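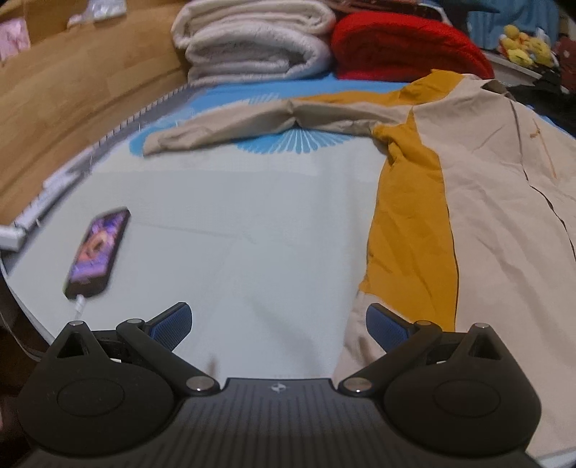 Bedroom 2, jacket on the bed, phone on charge.

Bedroom safety check, Bromside share house
Last updated: September 2026

I do this one every few months, and I've put my comments in as I go so whoever has the list next can see what I was thinking (or grumbling about).

1. Phones and chargers: NEEDS WORK
Phone lying on the sheet with the white cable plugged in. Please charge on the desk or the floor, you lot! Bedding holds the heat in, and a sleeve is easily flopped over the top.

2. Cables: OK
Ran my fingers along all of them, no splits or bare bits. The one I binned in August hasn't crept back, hooray.

3. Bedding

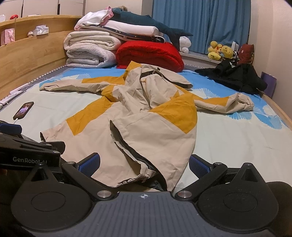

Spare bedding is next on my list, and I'm pretty relaxed about it as long as it stays well clear of the heater. Our rule is 60 cm. The heater in this room is on the opposite wall, so it's fine. I do like the quilts folded and stacked at the back with the red blanket next to them, much better than a heap on the floor where you'd trip on it in the dark. Pass from me.

4. Jackets and hoodies: OK, one comment
Check cords and toggles before anything goes in the dryer, and empty the pockets (lighters especially). Zips done up too, please. Lay the thing flat on the bed and you'll spot a loose fastening in no time.
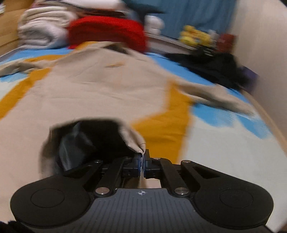
5. Smoke alarm: OK
Pressed the button, nearly went deaf. Battery's a Trustitz and it's good until the next check.

6. Window: NEEDS WORK
Opens, but the latch is stiff as anything. I'll bring the spray over on my next visit.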